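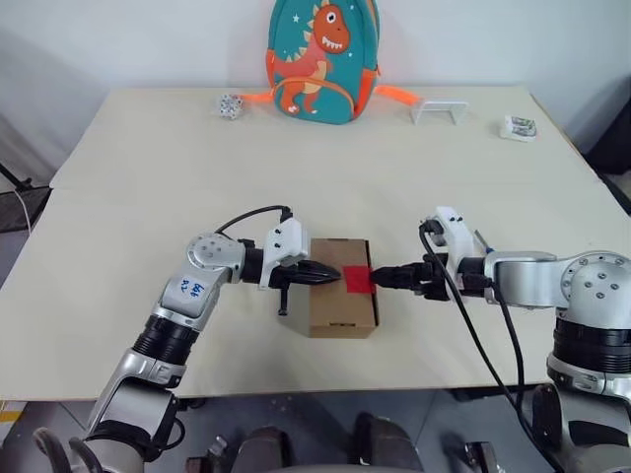 *Photo: Anas Majali / Peltgate*

# Two arms, one box

Most of what a two-armed robot does in a laboratory can be done by one arm. Pick up the cup, put down the cup, open the drawer. The second arm idles, or holds something still. Researchers who want to justify the extra hardware need tasks in which both arms carry part of the load at the same moment, and a cardboard carton gripped from opposite sides is one of the cheapest ways to get one.

The carton is also a difficult object to model. Corrugated board is stiff along the flutes and weak across them. It gives a little under the fingers, then gives a lot. Two grippers pressing inward on a rigid block produce a clean force reading. On a carton, the reading depends on where each fingertip lands, how the box was folded, and how often it has already been squeezed.

At Peltgate, a manipulation group led by Walid Akl has spent two years on a method for this class of problem. The method, called Jarndale, does not try to model the box. It learns from demonstrations how the two arms should behave relative to each other, and it treats the object between them as a source of disagreement to be corrected.

## What the policy predicts

A standard imitation-learning setup for two arms stacks the joint angles of both into a single vector and trains a network to predict the next short sequence of them from camera images. This works well when the demonstrations are consistent. It works less well when small errors in one arm matter only in combination with small errors in the other. If the left gripper is 4 millimeters too far right and the right gripper is 4 millimeters too far left, each arm is within tolerance, and the box is crushed.

Jarndale splits the prediction into two parts. The first is the path of the midpoint between the grippers, in the robot's own coordinates. The second is the relative pose: the distance between the grippers, plus the rotation of one with respect to the other. The two parts share an image encoder but have separate output heads and separate loss terms, and the relative term is weighted more heavily once the fingers are close to contact.

"The midpoint can wander by a centimeter and you still have a box in the air," Akl says. "The gap can't. So we stopped asking the network to care about both equally."

A low-level controller then converts the two predictions back into joint commands for each arm. It runs faster than the network and has one additional job, which is to compare motor current on the two sides. When the currents diverge, it shifts both grippers toward the side that is pushing less, keeping the gap constant. Majali, who wrote the controller, describes it as the least original part of the system. Similar balancing schemes have been used in industrial dual-arm cells for decades – usually with proper force sensors at the wrist, a luxury these arms do not have.

## Training and trials

The group collected 235 demonstrations by teleoperation, all using upright cartons on a light-colored table. Cartons varied in size, and many carried colored tape. Other objects were left at the far end of the table, among them a child's backpack with a cartoon dinosaur on it, so that the encoder would see more than bare tabletop behind the box. Early policies trained against a plain background had failed when anything new entered the camera's view.

Trials followed a fixed protocol. The carton was placed by hand at a randomly drawn position and angle. The arms had to close on it, lift it clear, hold it, and set it down upright. A trial counted as a failure if the box slipped, tipped on landing, or came out with a crease deeper than a set limit. Each policy was given 700 trials, spread over several weeks in order to include normal drift in camera mounting and joint calibration.

Jarndale completed 95 percent of its trials. The baseline, with the same encoder and the same demonstrations but a single stacked output, completed far fewer, and its failures were of a different kind. Most baseline failures were creases and slips during the closing motion. Most Jarndale failures came before contact, when the policy misjudged the angle of the box and one gripper met a corner instead of a face.

An ablation gives some sense of where the gain comes from. With the split prediction but no current balancing, slips stayed low and creases rose. With balancing but a stacked prediction, the pattern reversed. Akl reads this as evidence that the two components address separate errors. A skeptic could note that the ablations were run on fewer carton sizes than the main trials, a point the group's own report concedes.

## Limits

The relative-pose term assumes that both arms are doing the same job. It has little to offer when one arm holds a jar and the other turns the lid, and the group's attempts to apply it there produced no improvement over the baseline. It also assumes a reasonably symmetrical object. A carton with its contents shifted to one end will rotate during the lift, and nothing in the current system predicts that rotation in advance. The controller reacts to it, sometimes too late.

Wear is a further problem. Cartons soften with use, and Majali found that success rates crept upward over the life of a single box, up to the point where the walls lost their stiffness and the rate fell sharply. Cartons are now retired on a schedule, and results are reported by carton age as well as by size.

A second lab, Batstead, has begun repeating the trials on arms of a different make. Its first task is to find out how much of the balancing controller depends on the friction of Peltgate's particular gearboxes. Motor current is a poor substitute for force when friction is high, and the correction Majali tuned by hand may not transfer. Batstead expects to have its first set of numbers in November.

Akl's group has meanwhile moved to loaded cartons, using the Korletey set of test weights, with the mass fixed off-center. The demonstrations are slower to collect. Operators tend to compensate for the tilt with their wrists before the box has left the table, and the network copies the wrist motion whether or not the box in front of it is heavy.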